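# Put the money in the table

Most of the advice given to people building a two-arm cell in a shared workshop is about arms. Payload, reach, repeatability, which controller, which gripper. I have spent a winter of evenings on ours at Brovbridge and I now think the advice is aimed at the wrong part. The table deserves more of the budget than it gets, and the cables deserve more of the time.

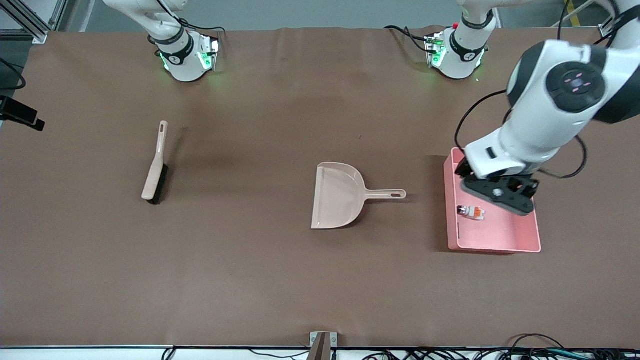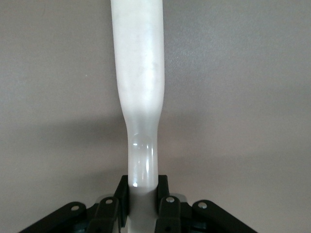 The arms we bought are good enough. I say this without much enthusiasm, having argued for a dearer pair. On the bench, one arm at a time, each goes back to a taught point well inside what a household task requires. The trouble begins when two of them share a surface. An error of 2 mm in the position of one base is carried into every point that the pair have in common, and no setting in the controller will remove it if the base moves again next week.

Ours did move. The first tabletop was a reclaimed door on trestles, and Tibor Fülöp measured its deflection with a dial gauge while one arm swung from fully tucked to fully extended. He stopped writing the readings down after the third swing. We replaced the door with a heavier top and stiffened the structure underneath, and the drift we had been blaming on calibration went away. Six weeks of calibration work had been spent on a carpentry fault.

My second complaint concerns cables. Any build guide will show the arm in its final pose with the wiring removed or tucked out of sight. A working cell has loops, and the loops need slack at full reach and must not drag at short reach. These two demands conflict. Younes Mahrous keeps a log of every stop on our cell, and of the last 50 entries the largest group by far is "cable", followed by "cable?". Grip failures come a poor third. Tying everything down tightly is the usual first response and it is wrong, as it moves the strain to the connector, the part least able to take it. We now leave generous loops at the wrist and fix the cable only where the link beneath it doesn't bend.

Rosemarie Eichhorn disagrees with me on this and would route everything overhead. She may be right for a cell that does one job. We change jobs most Wednesdays, and an overhead run has to be rebuilt each time the work moves to another part of the table.

Thirdly, the objects. There is a habit in hobby robotics of testing on wooden cubes. Cubes are easy to grip, easy to model and tell you very little. We use cheap household things: brushes, dustpans, trays, tubes. A plastic handle is smooth, tapers along its length and will turn in the pads if it is held away from its centre of mass. A dustpan lies flat and offers almost nothing to get hold of except its handle and its rim. A shallow tray asks the gripper to work down inside a wall without touching it. Any of these will show up a fault in an afternoon that a cube would hide for a month.

I would also fit a camera at the wrist before buying a better one for the overall view. Dean Hulme put ours on as a trial and I thought it a luxury. The fixed view gives the layout, but an arm over its own work hides the work, and this gets worse with two arms. From the wrist one can at least see where the pads meet the object.

The objection I hear most often is cost. A heavy top, proper fixings and a decent set of cables came to 694 for us, all in, and Pauline Yeoman rightly asked what else the sum might have bought. It would have bought one grade up in gripper. I have used that gripper on the Erkum rig, which stands on a folding table, and it closes beautifully on the place where the object used to be before the table shifted.

For anyone starting in April with the usual amount of money, my order of spending would be: table, base fixings, cable and strain relief, wrist camera, then arms with whatever is left. Allow about 40 hours for the first three. Check the base bolts again after the first full day of running, and write the torque on the table next to each one.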